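Color in Interiors
Handout 6: Dark reds and what they do to a room
Course tutor: Raghda Haddad

Read this before the studio session. Bring your sample boards and the Chamoun swatch book if you have one. If you missed handout 5 on grays, ask Imad Awad for a copy, as some of the terms carry over.
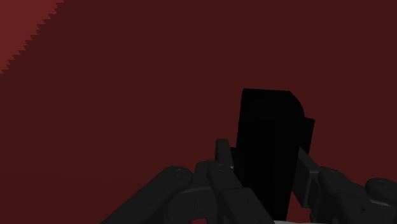
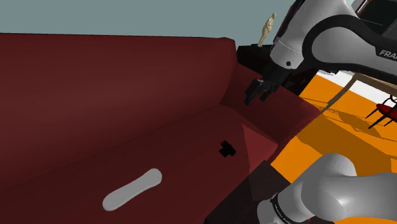
Maroon in two computer renderings. The second sets it against a gray-green wall.

1. Terms

Hue is the name of the color family: red, green, blue and so on. Value is how light or dark it is. Chroma is how strong it is. Maroon is a red of low value and fairly low chroma. Students often call any dark red "burgundy." In this course, burgundy means a dark red that leans toward purple, and maroon means one that leans toward brown. Paint makers do not agree on this, so go by the sample and ignore the name on the tin.

2. Value comes first

Dark reds lose their hue before most people expect. In dim light the eye becomes less sensitive to long wavelengths, and a red that looked rich in the store can read as near black by evening. Blues and greens of the same value hold up better. This is called the Purkinje shift and it will be on the July test.

Always look at a dark red sample three times: in daylight, under the main room light, and with one lamp on. Write down what you see each time. Do not rely on memory.

3. Neighboring colors

A color is changed by what sits next to it. Put a dull green beside red and the red looks stronger. Put a bright orange beside the same red and it looks brown. Green-grays are a common choice for walls in rooms with red upholstery for this reason — they support the red without asking for attention themselves.

Pure white is harder. The jump in value is large, and the edge between the two is what people notice first. An off-white with a little yellow in it is easier to live with.

4. How much to use

For a first scheme, keep the dark red to 20 percent of what can be seen from the doorway. Vilja Lappalainen's Riltanport apartment, which we looked at last term, goes well past this and works, but it has tall windows on two sides. Most rooms do not.

5. Planes and folds

One fabric will show several values in use. A surface facing up usually catches more of the ceiling light than one facing the side, and creases go darker still. When you paint a sample board, mix at least two versions of the same red, one for the lit planes and one for the shaded ones.

Exercise

Paint 10 squares of one dark red, each on a different background. Use the Protari student gouache or similar. Label the backs only. Swap with a partner and rank the squares from dullest to strongest. Shadi Tannous will collect the rankings at the start of the session.

Reading: Flullby course reader, chapter on simultaneous contrast. The section on dyes is optional.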